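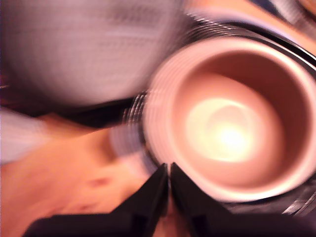
Slide 1. Wrist camera view, gripper at the near edge of a mug.

Leave this up while people sit down. Start when the door closes.

Say where I work: Hernness, small workshop, one arm on one table. The cell is called Flenura. It picks up household things and sets them down again, over and over. My job is to keep it running. The talk is about the wrist: the camera, the two fingers, and the cable between the wrist and the elbow.

Point at the fingers first. They're matte black with tapered tips, and at this moment there's a narrow gap between them. The gap is what I check every morning. I close the fingers slowly on a strip of paper and pull. If the paper slides out on one side, the tips have worn unevenly or one finger has shifted on its screws.

Then point at the blur. The streaks curve around the mug, so most of the motion is turning. Some blur is normal when the wrist rotates. What I want people to take from it is that a still from a moving wrist is a poor thing to measure from. We take our checks with the arm parked.

Slide 2. Finger change.

We swap fingers every 1000 picks, worn or not. Before that we waited until something slipped, and the log was a mess because the grip got worse little by little. Steps, in order:

Park the arm over the bare corner of the table. Power off at the wall and hang the tag on the switch. Two screws per finger, short hex key. Wipe the seat with a dry cloth. New finger on, screws in by hand, then tighten evenly. Power on, home the gripper, paper test.

Mention the screws. We reuse a set up to 3 times, then they go in the bin. Pass the old finger around here if there's time. Ask for it back.

Slide 3. Camera.

The bracket came from Skovness and it's a good part, but the slots are long and the camera can creep. I scribed a line across bracket and housing. If the line is broken, the camera has moved, and we calibrate again.

Exposure is locked. Go back to slide 1 for a second and show the bright spot in the bottom of the mug. Glazed things give you highlights like that. With auto exposure on, ours would darken the whole picture when a shiny object came close, and dark fingers disappeared against dark objects. Locked exposure isn't perfect either. We set it by eye in December and I've had to change it once when the ceiling lamps were replaced.

Slide 4. The cable.

This is the repair people ask about. Fault 352 in the log, camera lost. It came and went for weeks. I replaced the camera, then the port, and the fault stayed. The break was inside the cable at the second clip, where it bent tightest with the wrist turned all the way left.

What we changed: a longer loop, soft straps in place of the hard clip, and a software limit on wrist turn. Now I run the wrist end to end 200 times after any cable work and watch the picture the whole way through. It's dull - bring coffee.

If asked about cost, the cable is cheap. The days we lost were the expensive part.

Slide 5. Log sheet.

Show the Chu sheet, one page, clipped to the stand. Pick count, paper test, scribe line, cable look-over, initials. It takes a few minutes before the first run. We tried keeping it on a tablet and people skipped it.

Questions. Repeat each one into the microphone, the back row can't hear. If the table surface comes up, say we wipe it down and otherwise leave it alone.

Spare hex keys are in the side pocket of the bag.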